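Narnden Drawer Insert, Shallow
Item 297 / Sold by Skisau Kitchen Goods

Every kitchen has a drawer where a single birthday candle lives with the takeout menus. The Narnden is a shallow divided tray for that drawer. It won't improve your character, but it will give the corkscrew an address.
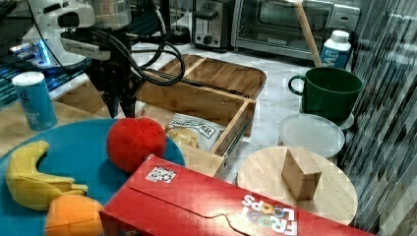
Will it fit a drawer I already own?
Measure the inside of the drawer, front to back and side to side, then check the size chart. Measure the inside. We get a lot of returns from people who measured the front.

Comes in 4 widths. The Jemeo divider kit is sold separately and adds 5 movable slats, which you will rearrange one evening with great seriousness and then leave alone for years.
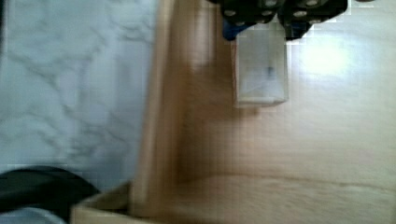

Small clear plastic cube

Care: wipe with a damp cloth, dry right away. Keep it out of the dishwasher. We know you're going to try it anyway, and the warranty knows too.

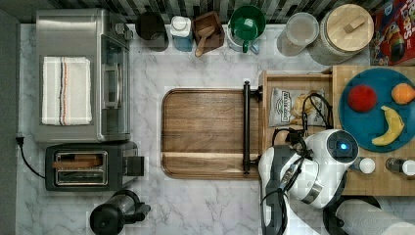
The Narnden was drawn up by Nuria Goicoechea, who had grown tired of trays that slide to the back of the drawer whenever it's opened with any feeling. Hers has a rubber strip underneath. She also wanted a long slot for things that usually end up on top of other things, so a folded dish towel can come down off the toaster oven if you'd like the toaster oven back. Rolled works better than folded.

The Yin finish is darker and hides tea stains. It costs 8 dollars more, and the tea stains are still there.

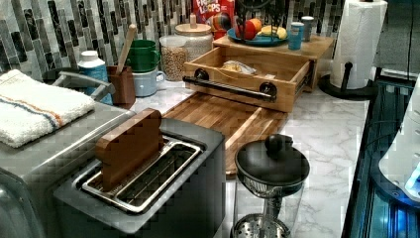 Countertop with fruit plate and cereal

Customer review, 12/07/2018
"Bought two. The first went in the silverware drawer and looks great. The second is in the junk drawer, holding junk, in rows. My husband has asked where the batteries are twice since then, and both times I was able to point." Adoración Cantero

Ships flat in one box. Medium width is back in stock in September.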